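# Häufige Fragen zum Sortierkasten (und zu allem, was reinkommt)

Stand: Samstag, 4. Januar
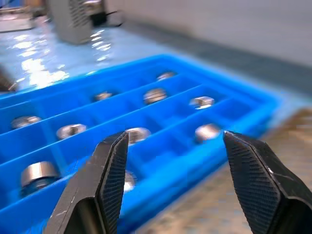 **Werkstatt & Ordnung**

Seit ich im Juni meinen Beitrag über das Kleinteile-Chaos geschrieben habe, kommen dieselben Fragen immer wieder rein. Ich antworte wirklich gern, aber irgendwann habe ich angefangen, meine eigenen Mails zu kopieren, und da dachte ich mir: dann eben eine Seite dafür. Wenn deine Frage fehlt, schreib mir trotzdem!

### Warum ein Kasten mit so vielen kleinen Fächern? Eine Dose tut's doch auch.

Habe ich jahrelang auch gesagt. Ich hatte Marmeladengläser, eine Keksdose und einen Eimer, über den wir hier lieber nicht reden. Das Problem mit der Dose ist das Wühlen: Du suchst eine bestimmte Hülse, kippst alles auf den Tisch, findest sie vielleicht und schiebst danach alles wieder zurück. Beim Fächerkasten schaue ich von oben rein und sehe die Sachen. Das ist schon der ganze Trick.

### Wirklich nur ein Teil pro Fach?

Kommt drauf an, was du gerade machst. Zum Lagern wäre das natürlich Platzverschwendung, da dürfen ruhig mehr rein. Aber beim Zerlegen und Zusammenbauen mache ich es genau so: ein Metallteil, ein Fach. Kurze zylindrische Teile rollen nämlich liebend gern weg, und zwar immer Richtung Heizung. Außerdem kann ich so die Reihenfolge halten, in der ich sie ausgebaut habe (vorne links fange ich an, dann die Reihe entlang - du kannst es auch andersrum machen, Hauptsache immer gleich).

### Warum blau?

Ehrlicherweise gab es damals Blau oder Grau, und Grau war ausverkauft. Inzwischen würde ich nichts anderes mehr nehmen. Silbrige Teile heben sich auf blauem Kunststoff richtig schön ab, auch abends, wenn nur noch die Lampe an ist. In meinem alten schwarzen Kasten habe ich dunkle Schrauben regelmäßig übersehen. Wer viel mit brünierten Teilen arbeitet, ist mit einem hellen Kasten wahrscheinlich besser bedient.

### Woher hast du den Kasten?

Aus dem kleinen Eisenwarenladen in Closau, gleich hinter der Brücke. Bezahlt habe ich 20 Euro für zwei Stück. Einen Link kann ich dir leider nicht geben, der Laden verkauft nur über die Theke. Achte beim Kauf einfach auf einen hochgezogenen Außenrand und auf Trennwände, die bis ganz nach unten gehen. Ich hatte mal ein Modell mit steckbaren Wänden, da sind mir dünne Unterlegscheiben unten durchgerutscht, und dann sortierst du abends alles noch mal.

### Wie groß sollten die Fächer sein?

So, dass du mit zwei Fingern reinkommst und das Teil noch greifen kannst. Klingt banal, ist aber der Punkt, an dem die meisten Kästen scheitern! Meine Fächer sind 38 Millimeter breit. Für Muttern und Buchsen finde ich das genau richtig, für sehr kleine Madenschrauben eher zu groß. Die nehme ich dann mit der Pinzette raus oder lege sie gleich in den Magnetteller.

### Muttern, Buchsen, Hülsen - wo ist da überhaupt der Unterschied?

Die Frage kommt erstaunlich oft, also mal in meinen Worten: Eine Mutter hat innen ein Gewinde, da wird etwas reingeschraubt. Eine Buchse hat in der Regel kein Gewinde und führt oder lagert etwas, zum Beispiel eine Welle. Eine Hülse ist meistens einfach ein Rohrstück, das Abstand hält oder etwas umschließt. Von außen und aus etwas Entfernung sehen die runden Varianten fast gleich aus, und darum lege ich sie nie ins selbe Fach. Im Zweifel: ins Loch gucken.

### Beschriftest du die Fächer?

Die Lagerkästen ja, den Arbeitskasten nein. Bei den Lagerkästen klebt ein Streifen Kreppband am Rand, mit Bleistift beschriftet, damit ich umsortieren kann. Beim Arbeitskasten ändert sich der Inhalt ständig. Da lege ich mir höchstens einen Zettel daneben, auf dem ich die Fächer als Kästchen aufmale und reinschreibe, was wohin gehört. Sieht aus wie Schiffe versenken, funktioniert aber prima.

### Wie viele Kleinteile hast du denn insgesamt?

Über Weihnachten habe ich tatsächlich Inventur gemacht (mir war langweilig, und es hat geregnet). Herausgekommen sind 700 Teile in 52 Sorten. Ich war selbst ein bisschen erschrocken. Gebraucht habe ich davon letztes Jahr vielleicht eine Handvoll Sorten, aber wehe, man wirft etwas weg.

### Wie hältst du die Metallteile sauber?

Alte Teile kommen bei mir in ein Schraubglas mit Reinigungsbenzin, Deckel drauf, schwenken, rausfischen, auf einem Lappen trocknen lassen. Fenster auf dabei, bitte! Danach reibe ich sie mit einem Baumwolltuch ab. Polierte Flächen fasse ich hinterher möglichst wenig an, Fingerabdrücke sieht man darauf sofort. In den Kasten kommt alles erst, wenn es richtig trocken ist - manche Kunststoffe mögen Lösungsmittel überhaupt nicht und werden trüb.

### Und der Kasten selbst?

Lauwarmes Wasser, Spüli, ein alter Pinsel für die Ecken. In die Spülmaschine würde ich ihn nicht stellen. Einer von meinen war mal drin und kippelt seitdem.

### Was ist aus dem Brernix-Einsatz geworden, den du testen wolltest?

Den habe ich noch! Der Brernix ist diese Schaumstoffmatte zum Zuschneiden, die man unten in die Fächer legt. Für empfindliche Teile mag ich sie, weil nichts klappert. Für den Alltag war sie mir zu fusselig, gerade wenn noch ein Rest Öl an den Teilen ist. Liegt jetzt in der Schublade mit den Messuhren.

### Kann man den vollen Kasten transportieren?

Offen nur sehr vorsichtig. Ich bin einmal mit einem vollen Kasten auf dem Beifahrersitz von Berge nach Hause gefahren und habe in der ersten Kurve verstanden, wofür Deckel erfunden wurden. Wenn dein Kasten keinen hat, leg ein gefaltetes Geschirrtuch drauf, darüber ein passend gesägtes Brettchen, und spann zwei breite Gummibänder drum.

### Wozu brauchst du die ganzen Buchsen eigentlich?

Für das Projekt Darach, meine alte Standbohrmaschine, die ich seit Ewigkeiten wieder herrichte. Der Umbau bekommt noch einen eigenen Beitrag. Wann der fertig ist? Nächste Frage, bitte.

### Verkaufst du Teile oder sortierte Sets?

Nein, beides nicht. Wenn du aber eine einzelne, seltsame Mutter suchst, schick mir die Maße (Außendurchmesser, Höhe, Gewinde), dann schaue ich gern in den Kästen nach. Antworten kann ein paar Tage dauern, ich lese meine Mails meistens am Wochenende.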